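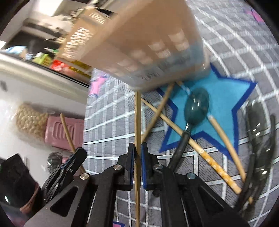 Chopsticks and a dark spoon on the checked cloth.

Where the Spoons Go: Setting Up a Utensil Holder in a Small Kitchen
Speaker notes, Carter Sawatzky
Luno evening talks, Ditby branch library, December
Talk runs 46 minutes with questions. Doors at 6:30 p.m.

Opening (12 minutes)

Wait for people to find seats. Thank Ľubica Procházka for setting up the tables. Mention that handouts are by the door and the restroom key is at the desk.

Start with the question of what is in the drawer at home. Take three or four answers from the floor. Somebody will say soy sauce packets. Let that go a minute, then move on.

Main point of the opening: most kitchens have more utensils than the household uses in a day, and they are stored in the order they came out of the dishwater. When I asked people to fill in the Fimelberg kitchen sheet last winter, 118 sheets came back. On 80 of them the everyday utensils were kept in more than one spot. Give both numbers slowly, people like to write them down.

Say what the talk covers: chopsticks, soup spoons, and the upright holder that sits on a counter or table. Knives and cooking tools are a separate talk in the spring.

The upright holder

Talk through the kind most of us own. Plastic, open at the top, divided, with holes low down and something underneath to catch water. It costs little and lasts for years if it gets washed.

Three things to check before buying one:
Does it come apart for cleaning? If the bottom is fixed on, leave it in the store.
Is the divider tall enough to keep the two sides apart?
Will it stay up when all the long things lean the same way?

Farías, the housewares store on the corner, lets you stand utensils in the holder before you pay. Bring two chopsticks and a spoon in your bag.

On placement. Wherever the dishes dry is the usual spot, and it works. A dining table just outside the kitchen door works too, and saves carrying when you set the table. Keep it a step or two from the stove so it stays free of grease. Ask who eats at the same table they prep on. Usually half the hands.

Stand chopsticks with the eating ends up. Spoons go bowl up, handle down. With the spoon bowls at the top you can see at once how many are clean. Wash your hands before you put things away, and pick everything up by the middle or the handle.

The next slide has a beige holder with two compartments and the row of holes near the base. Wooden chopsticks are in the left compartment, and the patterned pair leans off to the right. The gray spoons stand bowl up among the sticks. Leave it up while people look at how the long pieces lean.

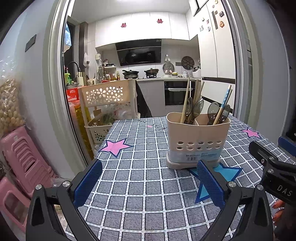 Emptying and sorting (demonstration, 12 minutes)

Use the front table. Lay down a cloth first, any cloth, so the small things don't roll.

Take everything out in one go. Do not sort as you lift. Set the holder at the back of the table and put the heap in front of it, where both hands can reach.

Pull spoons first. They are the widest and they pin the chopsticks down. Lay them in a row with the bowls all the same way.

Then chopsticks, in pairs. Match by length, then by the end decoration. Singles go to one side. A single stays for a week in case its partner is behind the stove, then it goes in the craft box or the garden as a plant stake.

Anything metal comes last. Metal handles are heavier, so put them on the side of the holder nearest the wall.

While the holder is empty, wash it. Warm water, dish soap, a bottle brush for the drainage holes. Soak off the store label if it is still on, as the edges collect dirt. Rinse the tray. Let all of it dry upside down before anything goes back in.

If running late, skip the brush part and say it is on the handout.

Look at the heap on the next slide before we take ours apart. Four spoons, chopsticks crossing over them, and one dark metal handle through the middle. Ask the room which piece they would pull first. The front spoon is the usual answer and a good one.

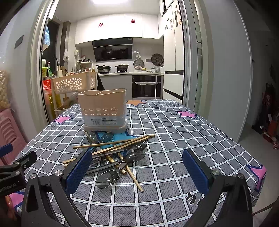 How often should the holder be emptied and washed?
Once a week for a household that uses it daily. If water stands in the tray, pour it out each evening.

Other questions that usually come up

Wooden chopsticks in the dishwasher. I wash mine by hand. Heat dries the wood and the finish wears off near the tips.

Chopsticks with dark spots that don't scrub out. Throw them away.

Drawer or holder. A drawer is fine for things that are fully dry. In a humid apartment the holder is the better choice.

Guests. Keep the extra sets in a closed box on a shelf and bring them out when needed. The holder should carry what the household uses between one wash and the next.

Closing

Remind people to take a kitchen sheet and drop it in the tray at the desk. Ľubica has pens. Stack the chairs along the back wall and return the key before 8 p.m.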